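Boletín técnico de Jillent - 8 de diciembre de 2022

Producto en revisión: paquete de simulación Onu para manipulación de sobremesa

Onu es un paquete de escenas simuladas para desarrollar y evaluar tareas de manipulación con pinza. Lo distribuye Jadden en licencia anual por puesto y lleva en catálogo desde mayo. Hemos trabajado con la versión 2 en nuestro banco de Trurkonthorpe, con el mismo equipo que empleamos para el resto de simuladores de esta sección, y lo que sigue recoge la instalación, el comportamiento de la cámara próxima a la pinza, la física de contacto y las condiciones comerciales.
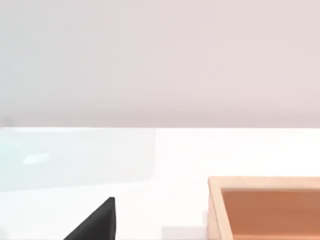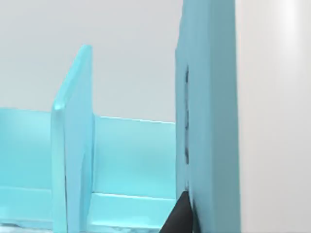 Onu, renders de la cámara próxima a la pinza. Primera imagen: caja de madera abierta sobre mesa blanca. Segunda: organizador aguamarina y panel azul en primer término.

Contenido del paquete

La licencia incluye el motor de escenas, una biblioteca de 424 objetos con malla de colisión propia, los modelos de pinza y un módulo de exportación de trayectorias. Los objetos se agrupan en recipientes, menaje, útiles de escritorio y piezas genéricas. La documentación se entrega en PDF y en páginas locales; la versión española está completa salvo el capítulo de calibración, que sigue en inglés.

Cada objeto trae una ficha con masa, coeficientes de fricción estática y dinámica, y material de render. Los valores se pueden sobrescribir por escena sin tocar la biblioteca, mediante un archivo de texto junto al de la escena. El procedimiento es correcto, aunque el validador no avisa de las claves mal escritas: las ignora y carga el valor por defecto. Perdimos una tarde por una fricción que creíamos modificada y no lo estaba. Conviene activar el registro detallado, que sí anota qué valores se han aplicado.

Instalación

El instalador funciona en Linux y, con limitaciones, en Windows. En Windows no está disponible el render sin pantalla, de modo que la generación de lotes queda reservada en la práctica a Linux. La activación de la licencia requiere conexión una sola vez por puesto; después el programa trabaja sin red.

La interfaz de control es una biblioteca de Python. Las órdenes de pinza se envían como apertura objetivo o como velocidad de cierre, a elegir al iniciar la escena. No es posible alternar entre ambos modos durante un episodio. Quien necesite un acercamiento en posición y un cierre en velocidad tendrá que escribir su propio controlador sobre el modo de velocidad, como hicimos nosotros.

Cámara próxima a la pinza

Es el apartado al que hemos dedicado más tiempo. En las dos vistas reproducidas, el único elemento del robot que entra en imagen es la punta de un dedo negro, en el borde inferior. Con una vista tan corta, la política de control dispone de muy poca referencia de su propia postura y depende casi por completo de lo que ve delante. Onu permite desplazar e inclinar la cámara respecto a la pinza, y los cambios se guardan en un perfil independiente de la escena.

El render resuelve bien los reflejos sobre superficies claras. En la mesa blanca de la primera imagen aparece un brillo amplio, azulado, con un punto de luz más intenso en su interior. Para un detector entrenado con fondos mates, una mancha así es una fuente conocida de falsos positivos, y es útil poder provocarla a voluntad. La intensidad especular se regula por material. El paquete no ofrece, en cambio, un control de la rugosidad por zonas: una mesa es igual de brillante en toda su extensión.

Los materiales translúcidos son el otro punto de interés. El plástico aguamarina del organizador varía de tono de una zona a otra, con cantos muy claros y caras más saturadas. La frontera entre el separador vertical y la pared trasera, ambos del mismo color, es de las que un segmentador confunde con facilidad. Nuestras máscaras de referencia, exportadas directamente desde el motor, separaban las piezas cuando estas se habían declarado como cuerpos distintos. Si el objeto viene como un solo cuerpo, la máscara también es única, y la biblioteca no es coherente en este aspecto: hay recipientes divididos en piezas y otros, de geometría comparable, que no lo están.

El desenfoque de las superficies muy cercanas se puede activar o anular. Con el desenfoque activo, el tiempo de render aumenta de forma apreciable y, en nuestras pruebas, la mejora en la transferencia a cámara física fue pequeña. Lo dejaríamos desactivado en el entrenamiento y activo en la evaluación.

Física de contacto

El contacto entre el dedo y las superficies planas es estable con el paso de integración por defecto. Los problemas se presentan en los cantos finos. Al empujar el borde de una pared delgada con la punta del dedo, se produce de vez en cuando una penetración visible seguida de un rebote. Reducir el paso a la mitad la elimina casi siempre, a costa de duplicar el tiempo de cálculo. El fabricante recomienda engrosar la malla de colisión, solución que funciona pero altera la holgura de los compartimentos estrechos.

Ejecutamos 2388 episodios de una tarea de colocación en recipiente, repartidos entre varias configuraciones de luz y de cámara. De ellos, 77 se descartaron por inestabilidad numérica. La mayoría correspondía a contactos con cantos, y el resto a objetos generados ya en interpenetración, un fallo del módulo de colocación aleatoria. Este módulo comprueba la distancia entre centros, pero no la intersección real de las mallas. Con objetos alargados el criterio resulta insuficiente.

La reproducibilidad es buena. Con la misma semilla y el mismo equipo, las trayectorias coincidieron en todas las repeticiones. Entre equipos con tarjeta gráfica distinta aparecen diferencias pequeñas en la imagen, no en la física, siempre que el cálculo de contacto se mantenga en el procesador.

Exportación de datos

Las trayectorias se guardan con imagen, profundidad, máscaras, estado articular y órdenes enviadas. El formato es propio - un directorio por episodio con índice en texto - y se incluye un conversor a los contenedores más habituales. El conversor lee los episodios de uno en uno y no reanuda un trabajo interrumpido. Para lotes grandes es preferible dividir el conjunto antes de lanzarlo.

La profundidad se exporta sin ruido. Hay un modelo de ruido opcional, pero está pensado para sensores colocados a mayor distancia y a pocos centímetros de la superficie da resultados poco creíbles. Aplicamos el nuestro en posproceso.

Condiciones y soporte

La licencia se contrata por puesto y año, con una modalidad docente que limita el número de procesos simultáneos. Los datos generados pertenecen al usuario y pueden publicarse; las mallas de la biblioteca, no. El soporte se presta por correo. Enviamos dos consultas, una sobre el validador y otra sobre la colocación aleatoria, y ambas recibieron respuesta. La primera quedó registrada como error; para la segunda se nos facilitó un parche provisional que comprueba las cajas envolventes y reduce el problema sin resolverlo.

Valoración

Onu es una herramienta adecuada para laboratorios que trabajen con recipientes y superficies de sobremesa y necesiten imágenes próximas a la pinza con reflejos y translucidez controlables. Quien se centre en inserción de precisión o en piezas de pared fina debería solicitar antes el periodo de evaluación y comprobar el comportamiento en cantos con sus propias mallas. La importación de geometría externa está incluida en la licencia básica.

Los archivos de configuración empleados en esta revisión, incluido el controlador de pinza en modo de velocidad, están disponibles para los suscriptores en el área de descargas de Jillent. La próxima entrega de la sección tratará los modelos de ruido para profundidad a corta distancia.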